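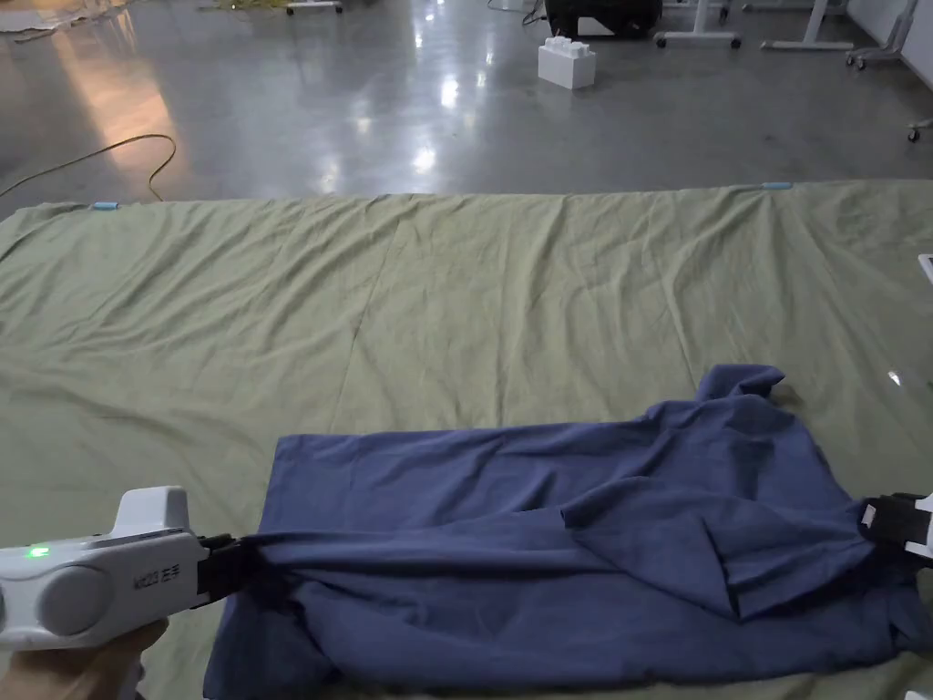
Equipment Review: Masby Hand-Held Gripper Pair for Fabric Work

Prepared by Rongrong Du, Trornholm Equipment Office
November 2023

38 shares
7 comments

The Masby pair is sold to groups that record folding and sorting of garments by hand before the same work is passed to a robot. This review covers the setup and upkeep of one station at Trornholm, where the pair has been in regular use with shirts and other light clothing since August. Purchase was approved on the recommendation of Ese Uzor, who also kept the maintenance log on which much of this review depends.

Setup

The grippers were delivered with jaws fitted and required no assembly. Pairing the two units took most of a morning, as the printed guide gives the steps for the left unit only and leaves the reader to work out the order for the right. The supplier, Flundiner, sent a corrected sheet when asked. Departments placing an order should request it at the same time.

The work surface took longer to settle than the tools. An uncovered surface let garments slide when both ends were pulled, and a patterned cover made it hard to pick out the edge of a collar in the recordings. The station now uses a plain green sheet with a small clip toward each end of the far edge. The near edge is left free so that the sheet can be drawn flat between garments without undoing the clips.
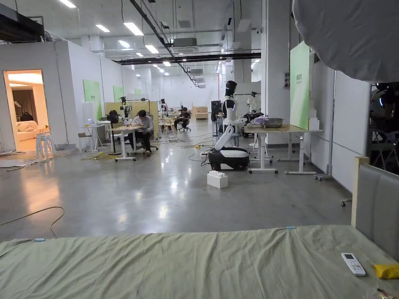 Operators were asked to straighten the sheet at the start of each session and to leave small wrinkles alone after that. Strict smoothing between garments was tried for a week and dropped. It slowed the work and made no difference that the reviewers could find in the recordings.

Cables on the floor remain the weak point of the layout. The present arrangement passes inspection, but a covered channel has been requested for the walking route.

Daily Care

The jaws should be wiped with a dry cloth before use. Lint gathers at the base of the fingers, where it is easy to miss, and a thin layer is enough to stop the jaws from closing fully on a single layer of cotton. The indicator light gives no warning of this fault - it reports on the unit itself and not on the grip. A short test on a scrap of shirt cloth is more reliable and has been added to the opening checklist.

Jaw pads were changed after 700 garments on the left unit. The right unit, which does less of the pinching, went to over 1,000 before its pads showed the same wear. Replacement calls for one small driver and a steady hand. The screws are short and should be kept in a dish while the jaw is open.

One fault required repair. The left jaw began to lag on release, holding the cloth for a moment after the operator had let go. The cause was a loose linkage screw, and tightening it cleared the fault. Amadi, which holds the service contract, advised a monthly check of both units.

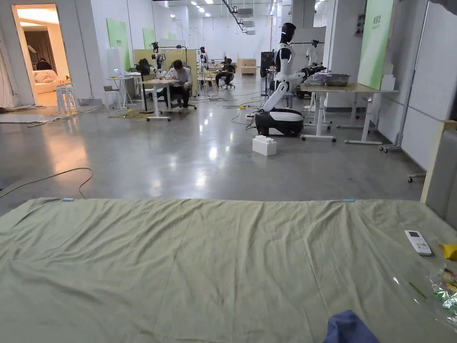 Findings

The pair is well suited to shirts and similar garments. It is less comfortable with heavy cloth, where operators reported tired wrists by the end of a session. The written guide is below the standard expected at this price, and spare pads should be included in the case.

The office recommends the Masby pair for fabric stations, provided that a named person is responsible for the pad log and the monthly screw check. Requests for a loan unit should be sent to the Equipment Office in writing.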